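Teleop corner: drawers, drawers, drawers

Quick one this month, the deadline got away from us and half the group is still catching up on January. But there's news from the sim side so squeezing it in before this goes out.

The drawer task is live. If you have a login for the Kubo room you can drive it now, no need to ask for a slot first, just put your initials in the sheet so two people don't grab the same seat. Same two-arm robot as the fall tasks, same controllers, new cabinet. Green one. You open a drawer, you let go, you back the arm off, you end the episode. Sounds like nothing. Took most of us a whole afternoon to get one we'd want to keep.

The hard bit is the handle. In sim you get no feel at all through the controllers, so you're judging contact by eye, and from the head view the gripper covers up the exact thing you need to look at. People tend to push in too far, then wiggle, then yank. Please don't yank. The policy learns the yank. We trained on an early batch with a lot of that in it and what came out would lunge at the cabinet like it owed somebody money.

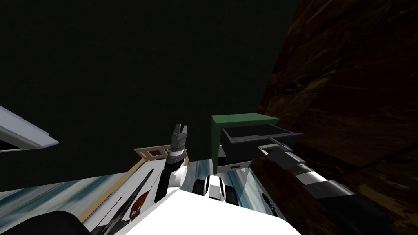 Right gripper at the open drawer, left arm staying out of it.

What's working better: come in slow along a line you could draw with a ruler, stop short, close the fingers, then pull with your whole forearm and not your wrist. If you pull from the wrist the gripper rolls and slides off. A few of you figured out you can also catch the rim once the drawer is part way out and bring it the rest of the way like that. Allowed. We went back and forth on it and decided a mix is good for the data, so do whichever feels natural, just don't switch back and forth inside one episode.

Idle arm: park it. Seriously. Doesn't matter much where, but park it before you start recording and leave it there. We had to toss 15 episodes from the first week where the spare arm was drifting around the whole time (operator resting a hand on the desk, controller still live). There's a clutch button now, left controller, lower one. Hold it and that arm freezes. Use it.

Numbers so far. 49 good episodes, which is a decent start for a task this fiddly, and the Rolville folks haven't even uploaded theirs yet. Training run goes off when we have enough from both sites. If you recorded on the old build your files still count, the converter handles them, but check that the drawer state got saved becuase for a couple days it wasn't.

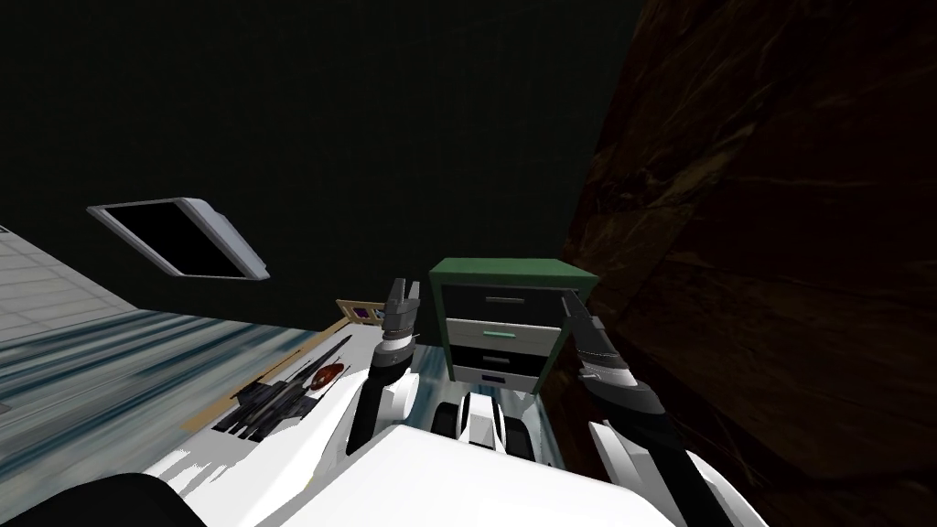 On start poses. Everybody was beginning with both grippers in nearly the same spot, which makes for very clean replays and a policy that falls apart the second the base is a hand's width off. So please vary it. Start a little left, a little right, arms high, arms low. Start with the view at a weird angle if you can stand it. The reset script will nudge the robot for you if you tick the box, but it's timid, and a person moving the arms by hand gives us a lot more spread. Pick a different drawer now and then too, everyone goes for the top one.

Failures: keep them, tag them. If you miss the handle and then recover, that's gold, leave it all in and mark it "recovered". If you miss and give up, mark it "failed" and move on, don't sit there trying for five minutes. Long flailing episodes are the worst thing to clean up after.

Stumell headset people, there's a lag fix. Update before your next session. If the arm still trails your hand after that, turn off the mirror window on the desktop, that was eating most of it. Controllers that won't pair: hold both triggers and restart the bridge, in that order, the other order does nothing.

Muvis replay viewer also got a small update. You can scrub both arms on one timeline now and the grippers show open/closed as a colored bar underneath. Very handy for spotting the spot where you let go too early. Please look at at least 2 of your own replays before you submit a batch. You'll see stuff you had no idea you were doing.

Coming up: same cabinet, but closing the drawer. Then something going into the drawer, object still to be decided, suggestions welcome as long as they aren't round. After that we try the real arm, pending floor space, and the hand-guiding sessions start up again for those who'd sooner grab the robot by the wrist than wear a headset.

New operators, the intro session is in the usual room, bring your own face pad for the headset. Sign-up is on the same sheet, second tab. Questions to the teleop list please and not to whoever you happen to catch in the hallway.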